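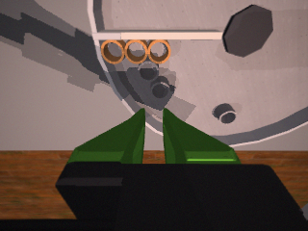

갈색 나무 탁자와 초록색 집게 손가락 두 개

[plultis-명절] Re: 설 카드 교환, 벌써 얘기해도 되나요?
2020년 8월 27일

안녕하세요, 플룰티스(Plultis) 명절 목록 여러분!

그럼요, 벌써 얘기해도 되고말고요! 저는 지난 1월에 받은 카드를 아직도 냉장고 옆에 붙여 두고 삽니다. 한여름에 물 꺼내러 갈 때마다 까치랑 눈이 마주치는데, 그게 그렇게 좋을 수가 없어요. 그래서 아래 메일 보자마자 서랍부터 열었습니다(종이가 생각보다 많이 남아 있더라고요).

물어보신 것부터 답을 드릴게요.

카드 크기는 자유인데, 우체국 규격봉투에 들어가게만 해 주세요. 지난번에 둥근 복주머니 모양으로 오려서 보내신 분이 계셨는데 정말 예뻤어요. 다만 봉투 안에서 끈이 한쪽으로 쏠려서 귀퉁이가 눌려 왔습니다. 끈 달린 카드는 뒤에 두꺼운 종이를 한 장 덧대시면 됩니다.

종이는 저는 이번에도 말루스(Malus)의 살구색으로 갑니다. 먹이 덜 번지고, 접을 때 결이 터지지 않아요. 한지로 하고 싶으신 분은 그냥 한지로 하세요! 한지 카드 받으면 저는 일단 코부터 갖다 대고 냄새를 맡습니다.
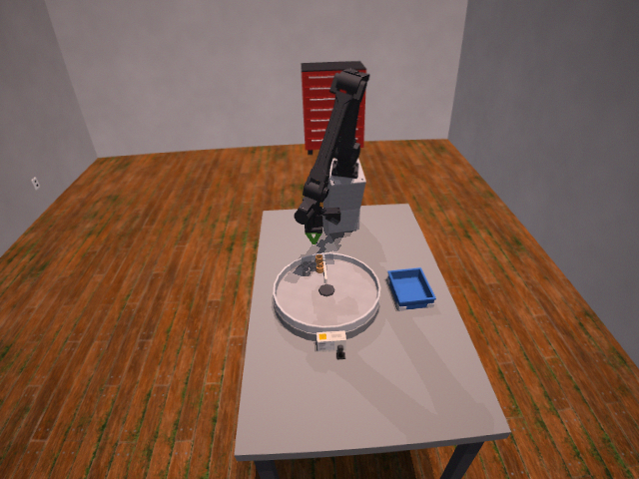 표은재

그리고 글귀 얘기요. "새해 복 많이 받으세요"만 써도 된다는 데 저도 완전 찬성이에요. 그런데 제가 받은 것 중에 제일 오래 들여다본 카드는 뒷면에 그 집 떡국 끓이는 법이 적힌 카드였어요. 굴을 넣는 집이었는데, 저희 집은 평생 소고기만 넣었거든요. 설 지나고 한 번 따라 끓였다가 식구들이 두 그릇씩 먹었습니다. 이번에는 원하시는 분만 뒷면에 자기 집 설음식 이야기를 한 줄씩 적어 보면 어떨까요? 만두 빚는 모양이든, 어릴 때 몰래 집어 먹다 혼난 전 이야기든 다 좋습니다. 생각만 해도 벌써 받아 보고 싶네요!

인원은 지난번 신청이 36명이었고 8명씩 묶다 보니 4명이 남아서, 마지막 조만 작게 돌렸어요. 그 조에 계셨던 분들이 오히려 편지를 길게 쓰게 됐다고 좋아하셔서, 이번에는 처음부터 네 명짜리 조도 고를 수 있게 하려고 합니다. 카드 만들 시간이 빠듯한 분은 작은 조로 오세요.

풀은 제발 물풀 말고 다른 걸로 부탁드려요. 저는 버니스(Burness) 딱풀을 쓰는데 꼭 이게 아니어도 됩니다. 물풀로 붙인 카드는 펼치면 종이가 울어서, 공들인 그림이 아까워요.

원래 1월에 반호브(Vanhove) 찻집에 모여서 같이 오리고 붙이던 건 올해 사정을 좀 더 봐야 할 것 같습니다. 못 모이면 각자 집에서 같은 시간에 만들고 목록에 수다를 올려요. 저는 그것도 꽤 재미있을 것 같아요. 식혜 한 잔 떠 놓고 기다리겠습니다.

아, 도장 파시는 분들! 쥐띠 도장 잘 쓰셨으면 이제 소 차례입니다. 저는 지우개로 소를 파 봤는데 식구들이 다 강아지라고 하네요. 뿔을 더 크게 팠더니 이번엔 토끼래요. 소 얼굴 쉽게 파는 법 아시는 분 계시면 꼭 좀 알려 주세요.

표은재 드림

> 안녕하세요. 작년 겨울에 가입하고 내내 읽기만 하던 회원입니다.
> 아직 추석도 안 지났는데 설 카드 이야기를 꺼내도 될지 모르겠네요.
> 제가 손이 느려서 지금부터 조금씩 만들어 두고 싶어요.
> 카드 크기가 정해져 있는지, 종이는 보통 뭘 쓰시는지 궁금합니다.
> 글씨에 자신이 없어서 "새해 복 많이 받으세요"만 써도 괜찮을까요?
> 그리고 지난번에는 몇 분이나 하셨는지, 한 사람이 몇 장을
> 만들어야 하는지도 알려 주시면 감사하겠습니다.

추신. 장수를 빼먹을 뻔했네요! 자기 조에서 나를 뺀 사람 수만큼 만드시면 됩니다. 여덟 명 조면 일곱 장, 네 명 조면 세 장이에요. 한두 장 더 만들어 두면 망쳤을 때 마음이 편합니다.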